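Small cream microwave: five months on a narrow worktop

Posted 9 December 2024

I bought this in July after the old one gave up halfway through a bowl of porridge. The shop in Kivham had a wall of microwaves in black and silver, and one in cream, and my other half had decided on the cream before I'd found the price ticket. I'm suspicious of anything sold on its colour. A microwave heats up leftovers, and I have never looked at a plate of reheated rice and thought about the casing.

So I'll try to be fair to it, but I wasn't won over in advance. I measured the worktop twice, went home, thought about it for a week and went back.

Loading it is simple enough. The door swings out to the left, the light inside is a good bright one with a warm tinge, and the glass plate has a raised ring in the middle that a mug with a narrow foot can sit badly on. I put mugs off to one side now.

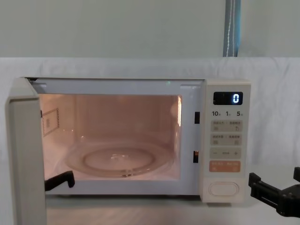

Size and where it goes

The word "compact" does a lot of work in this trade. I took it to mean that it would fit beside the bread bin and leave me somewhere to chop. It does fit. It also needs breathing space, and it needs room for the door, and once you've allowed for both you have given up more worktop than the ticket suggests. If your only free corner has a wall on the left, think hard before paying, as you'll be squeezing plates in past the door every evening.

Dinner plates go in, if they're ordinary ones. My big Fleury pasta bowls don't turn freely, so those get warmed in the oven like they always did.

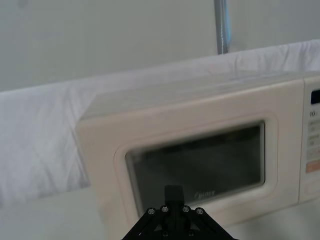 I'd hoped the looks would be the least of it, and in fairness they are where most of the effort seems to have gone. The corners are soft, there's no chrome, and it doesn't shout across the kitchen. What I can't quite see the point of is the one peach-orange button on an otherwise pale panel, with a dark window beside it that shows you very little of your soup. The colour does help you find the thing first thing in the morning, I'll grant it that. A clearer window would have helped more.

Cooking, such as it is

Porridge is fine if you stop and stir. A baked potato takes 8 minutes and comes out with a skin like wet paper, as they all do. Frozen peas are good. Defrosting mince is the usual business of grey edges and an icy middle, and I've tried it on every setting I could be bothered to try. I don't blame this one in particular, but I was told in the shop that it would be "a different class" and it isn't. It's a microwave.

The quick-time buttons I do use. They sit right under the display, 10 and 1 and 5, and for a cup of tea that's gone cold you hardly need anything else. The rest of the buttons are small, pale and covered in tiny print. My mother can't read them without her glasses and I'm not far behind her. Pale buttons on a pale panel must have looked lovely in a drawing.

The stickers along the top are still there too. I keep meaning to get them off.

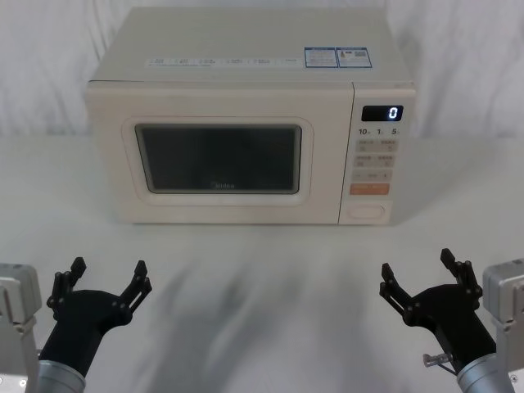 Gerasimos Kyriakidis wrote in to say I was being hard on the small print: he has had a cream one in his kitchen for 2 years, uses the same three buttons every day and has never once needed to read the others. He'd still buy it again, and he thinks anyone who wants a perfect potato should turn the oven on.

Fair enough, though if most of the buttons can be ignored I'd ask why I'm paying for them.

Keeping it clean

A pale case is a commitment. Ours lives next to the hob, which was my mistake, and anything that spits ends up on it. A damp cloth with a drop of washing-up liquid gets most of it off. I tried a Widance cream cleaner on one stubborn patch and wouldn't do it again, it left the finish duller than the rest. The rim of the door is where crumbs and drips collect, so go round that with the corner of the cloth.

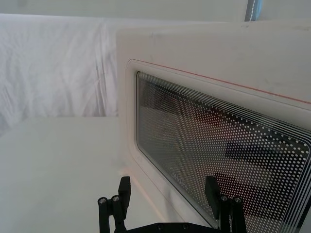

The glass plate goes in the washing-up and has survived so far. Inside, a bowl of water with a slice of lemon, a couple of minutes on high, then wipe. Do it while it's steamy and it's no trouble. Leave tomato soup over a weekend and you'll be at it with your fingernails.

Would I buy it again? At the sale price, probably. At full price I'd want buttons I could read and a window I could see through, and I'd at least go and look at what they had in Zatonden first. My other half says it's the nicest thing in the kitchen and has started asking about a kettle to match.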